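Ticket: Push notifications arriving late on Android, fine on desktop
Opened by: Hashini Kodikara
Assigned to: Bogdan Oprea
Status: open, waiting on reporter
Server: Trivevbridge

Hi Bogdan, me again, sorry! Since we moved the family and club chats over to Trivevbridge in March my phone has been getting messages ages after everyone else's. The desktop client is lovely and quick, it's only the phone (Dastora app, installed from the store, battery saver off, I did check that first because I know you'd ask).

Last night Tamara sent me 6 test messages, one a minute, with the phone locked on the arm of the sofa. Not a peep. Then I unlocked it and the whole lot came in at once, ping ping ping, which made the cat leave the room. The longest wait I've had is 46 minutes and that was for a message asking if I was nearly there yet.

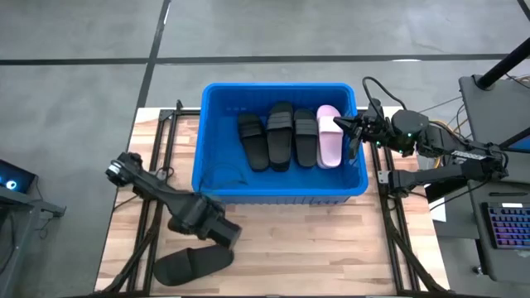
Things I've tried so far: logging out and back in (and yes, I saved my recovery key this time), clearing the app cache, and switching from wifi to mobile data. No change with any of them. Then I had a poke in the notification settings and found two push targets listed for my account. One is this phone, and the other says Benari, the name I gave my old phone, which I wiped before I passed it on. Could the server be trying that one first and getting in a muddle? I haven't removed it in case you want to look.

Update, 2023-05-02: Bogdan had me delete the old target and run the push test in the app. It passed in 7 seconds, hooray! Encrypted rooms are fine now too. The big club room is still slow though, with more than 38 people in it, and Irina says hers does the same on her tablet, so maybe that bit isn't me at all.

I've turned on the detailed logs as you asked and will send them from the app once it's happened again. Do you want Irina's as well, or just mine?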